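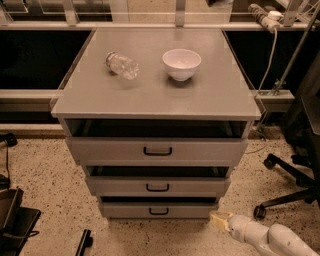
Stutton wrote back to us the same evening the last newsletter went out: the planner should stop asking which drawer is open and start asking how far. We had reported in that issue that our task planner keeps a simple open or closed value for each drawer, and Stutton found this too poor for real furniture. A drawer that stands out by a few centimeters is open for the camera and closed for a hand that wants to go inside.

We think the remark is right, and the new release of Nuklow follows it. Each drawer in the world model now has a number for its extension, measured in millimeters from the fully closed position, and a second number for how sure the perception module is. When the cabinet has three drawers in one column, the estimates are also checked against each other. An upper drawer can hide part of a lower one from a camera that looks down from the head, so the lower estimate often comes with less certainty. The planner reads this and may ask for a second view before it moves the arm.

The other change is in the approach step. Before, the arm went to a waiting pose in front of the handle and from there in a straight line to the grasp. With drawers which stand out by different amounts, this line sometimes passed too close to the drawer above. The new version also makes candidate poses from the side of the cabinet, and it computes 50 of them for each handle. Candidates that collide are thrown away first, and only then the remaining ones are scored by path length and by the joint limits. The safety distance to any drawer edge is 48 mm by default, and you can change it in the configuration file.

Objects on top of the cabinet, for example a bottle or a bowl, are kept in the collision model during the whole motion. In the February release they were removed when the target was a drawer, to save time. The time saved was small and we did not like the risk.

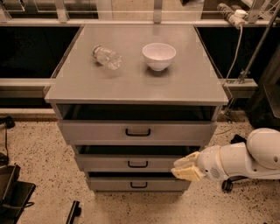

Does the planner compute a new path when a drawer estimate changes during the approach? It does this only if the change is bigger than the tolerance you have set, and the arm is stopped while the new path is computed. The longest allowed computing time is 300 ms. After this the approach is canceled and the arm returns to the last safe pose.

Users of the Troncoso driver package must update it together with Nuklow, as the message format for drawers has changed. Old log files can still be opened in the viewer, but they show the extension as unknown. The settings for clear plastic objects have not changed, and we are still collecting reports about wrong depth values on them.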